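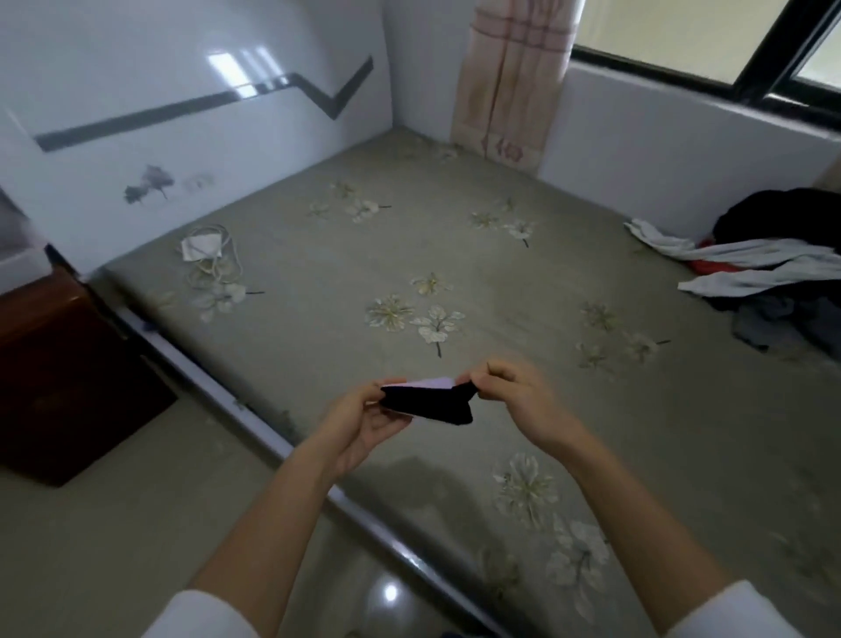 Stiltis is a to-do list and task management application for desktop computers and mobile phones, developed by the software house Zesetti. It belongs to the large family of programs that promise to put a person's life in order once that person has finished putting the program in order. Its main rival in the same corner of the market is Komix, with which it shares most of its features and, to judge by the forums, most of its dissatisfied users.

Overview

The basic unit in Stiltis is the task, a single line of text with an optional date. Tasks are kept in lists, and lists are kept in drawers. A drawer may be locked, hidden, coloured or shared with another person. Early versions allowed drawers to be placed inside other drawers without limit, and a number of users put this to the test. The present version stops at six levels, which the manual describes as "ample".

New tasks can be typed, dictated or forwarded by email. Dates are read from ordinary wording, so that "ring the dentist Tuesday" produces a reminder for the coming Tuesday. The feature copes well with days of the week and less well with phrases such as "before it gets cold", which is filed under Someday. The Someday list has no upper limit.

History

Stiltis was begun by Osvaldo Ferraro, who had been writing stock control software for Zesetti and kept his own list of jobs in a plain text file. The first release was little more than that file with a search box and a button. It was given away to customers of the stock program, several of whom wrote in to say they preferred it.

A paid edition followed, along with a phone version that could be read but not edited. Editing arrived the next September. Synchronising between devices was added at the same time and for a while worked in one direction only: tasks ticked off on the phone came back to life overnight on the desktop. The fault was corrected in three separate updates, each announced as the last.

The program was then rewritten from the ground up. The new version was faster, cleaner and missing the print function, and the complaints about printing outnumbered the remarks on everything else. Printing was restored under the name Paper View.

Features

Repeating tasks may be set by day, week, month or "after completion", the last of these counting from the moment the task is ticked. It is the setting most often recommended for watering plants and descaling kettles, where a fixed date tends only to build up a backlog of guilt.

Overdue tasks turn amber, then red, then after six weeks a pale grey. The grey stage was introduced after users reported that a long column of red made them close the program. Critics have pointed out that the grey is hard to read. Its defenders say that by then it hardly matters.

The calendar view shows tasks beside appointments brought in from elsewhere. Attachments are accepted in both editions, although the free edition restricts each task to two. An add-on called Iyer turns any list into a board of cards that can be dragged from column to column - an activity that some owners of the add-on concede has taken the place of the tasks themselves.

Reception

Reviewers have generally praised the quick entry box and the speed of the search, and have been cooler about the settings screen, which has its own search. The decision to make drawers shareable drew mixed opinions. Couples in particular found that handing a task to somebody else did not always settle the question of who was going to do it. 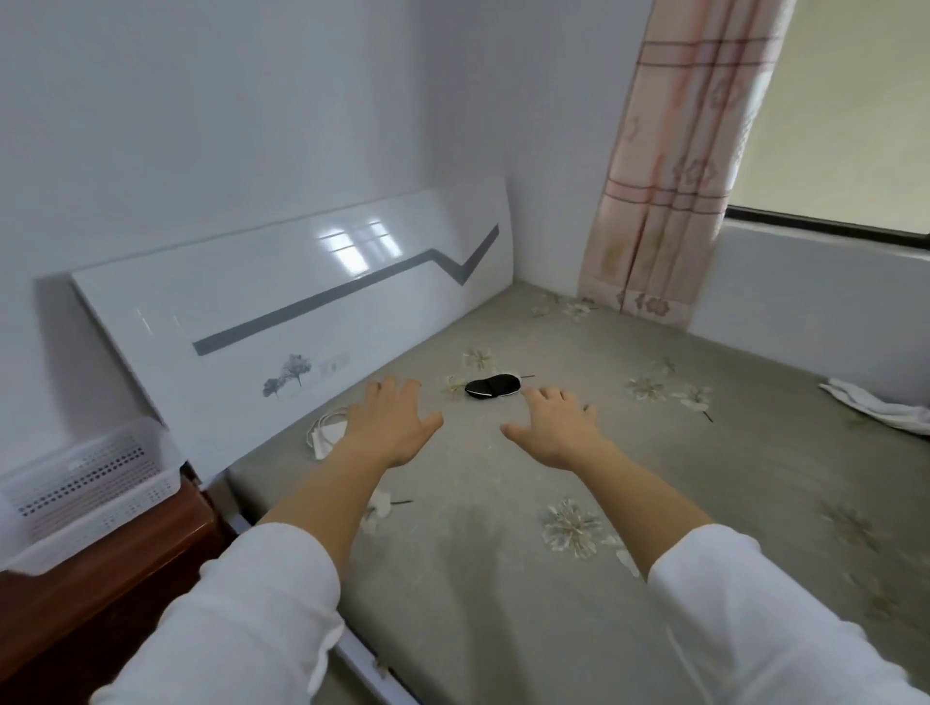 Ferraro has replied that sharing was the feature people asked for most and that he had never used it at home himself, where a pencil and the back of an envelope had caused fewer arguments. He has also said that he would remove half of the settings tomorrow if the users could agree on which half.

Import and export

Lists can be exported as plain text or as a spreadsheet. Import from Komix is supported, with the exception of subtasks, which arrive as separate tasks in alphabetical order. Komix offers a matching import from Stiltis, with much the same result.

See also

Calendar software
Note-taking
Procrastination

This page was last edited on 01/11/2020.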